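Paying in Pieces: Your Questions, My Answers

Hi, I'm Ursina, and I write about everyday money stuff from my kitchen in the evenings. My inbox fills up with the same questions about store cards, credit scores and card limits, so I've put the answers on one page. I add to it when something new comes in. I'm not a financial adviser, just someone who has read far too many card agreements.

What's the difference between a store card and a regular credit card?

A store card usually works at one store or a small family of stores. A regular card works pretty much anywhere that takes cards. Store cards tend to be easier to get, they tend to start you off with a low limit, and the interest is often painful. My first one was from Trikby, the housewares place, and it came with a $200 limit. I felt so rich! Then I bought a set of pans and a bath mat and that was the end of that.

Is the discount at the register worth it?

Sometimes. If you were going to buy the thing anyway and you'll pay the whole bill when it comes, then sure, take the money off. The trouble starts when you carry the balance. A few months of interest can eat the discount and then keep chewing. My own rule is that I never sign up while there's a line behind me. I go home, read the terms, and if I still want the card I go back for it.

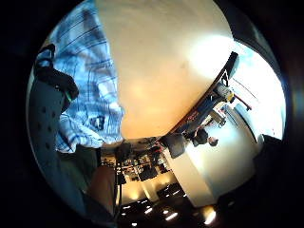
Plaid shirt, pale blue with darker blue stripes.

What does "deferred interest" mean?

Okay, this one makes me grumpy. You see a sign that says no interest for twelve months, and you think you've got a year of free borrowing. With deferred interest, the interest is being added up quietly the whole time. Pay everything off by the deadline and it goes away. Leave even a few dollars on there and you can get charged for all of it, going back to the day you bought the thing.

A reader named Robel Gebru wrote to me after this happened to him with a sofa from Kovovar. He had $40 left to pay and got an interest charge of $171 on his January statement. He'd paid the minimum every single month and assumed the minimum would get him to zero by the end. It doesn't have to! Divide the price by the number of months and pay that amount, or a little more, and aim to finish a month early.

Will opening a store card hurt my credit score?

Usually a little, at first. The application shows up as a hard inquiry, and a brand new account brings down the average age of your accounts. For most people that fades if they pay on time. Where I'd be careful is if you're planning to apply for a mortgage or a car loan soon. Hold off on new cards until that's done – a free tote bag isn't worth a worse rate on a house.

Low limits can sting too. If your limit is small and you spend most of it, your utilization looks high, even though we're talking about the price of a winter coat.
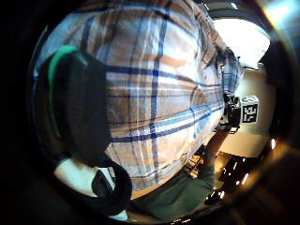 You can get around some of that by paying before the statement closes. The balance that gets reported is often the one on the statement, so if you knock it down a few days earlier, the number looks a lot better. I have a reminder on my phone for 8 p.m. the night before I like to do it, and yes, I snooze it, but I get there.

Should I close a card I never use?

It depends on the card. If there's an annual fee and you get nothing for it, I'd close it. If it's free and it's one of your older accounts, I'd lean toward keeping it and putting something tiny on it now and then. Some issuers shut down cards that sit idle, and they don't always give you much warning. Before you close anything, use up your rewards points and check that no subscription is still being billed to it.

I closed my Pirkomach card last spring and forgot that my cloud storage was on it. Two weeks of angry emails from a robot at the storage company, all my own fault.

Can I ask for a lower interest rate?

Yes, and more people should. Call the number on the back, say how long you've had the card, mention that you pay on time (if you do), and ask what they can offer. The worst they can say is no.

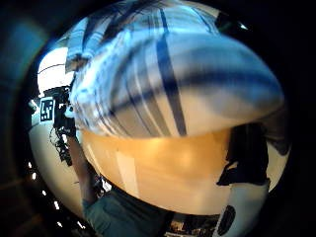

Kerubo Gachanja: I tried this with my Tekleab card and the first person said no, so I called back the next morning and the second person took 2 points off. Same question, same account. I'd tell everyone to try twice.

Thank you, Kerubo! I've had the same thing happen, so I'd second that. Be nice on the phone, write down the date and who you spoke with, and check your next statement to make sure the new rate is on there.

What if I already missed a payment?

Pay it as soon as you can, even today. Late fees can hit right away, but a late payment generally isn't reported to the credit bureaus until it's thirty days past due. If it's your first slip, call and ask whether they'll waive the fee. Then set up autopay for at least the minimum so it doesn't happen again.

Do you answer questions by email?

I do, though I'm slow. Please leave out your account numbers – I don't need them and I don't want them! If your question could help other people, I may add it to this page, and I'll ask before I use your name.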